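# Food Presentation in Shared Study Areas

Module report, submitted 4 March 2018
Author: Nuria Escobar

## 3. Method

The study considered how the choice of serving ware affects the use of a shared refreshment table in the Sernness building. Four arrangements were tested over a period of five weeks, beginning in November. Fruit was offered in a basket and baked goods on a plate, and both were placed on a plain white surface so that the food remained the main source of colour. A budget of 780 euros was approved for food and tableware.

Portions were kept small throughout. An earlier report by the Olum group had recorded considerable waste when baskets were filled to the rim, and the present study therefore left part of each basket free.

## 4. Arrangement D

The final arrangement paired a shallow wicker basket with a pink plate. The basket was set to the left and the pastry side to the right, leaving open table between the two.

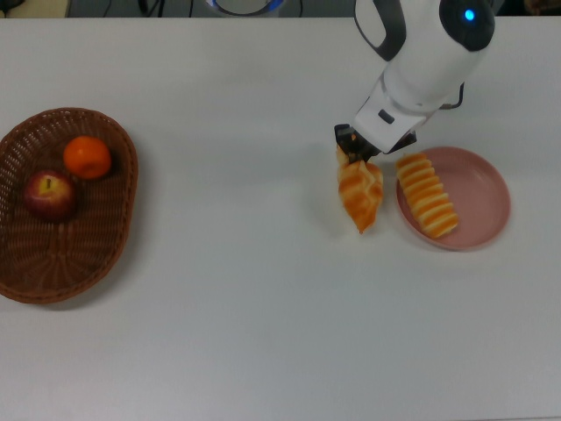 *Figure 4. Arrangement D: apple and orange in the wicker basket; twisted pastry beside the pink plate.*

Users rated this arrangement higher than Arrangement B for ease of reach. Ratings for appearance did not differ. The full response tables are given in Appendix 2, together with the questionnaire supplied by Peñalver.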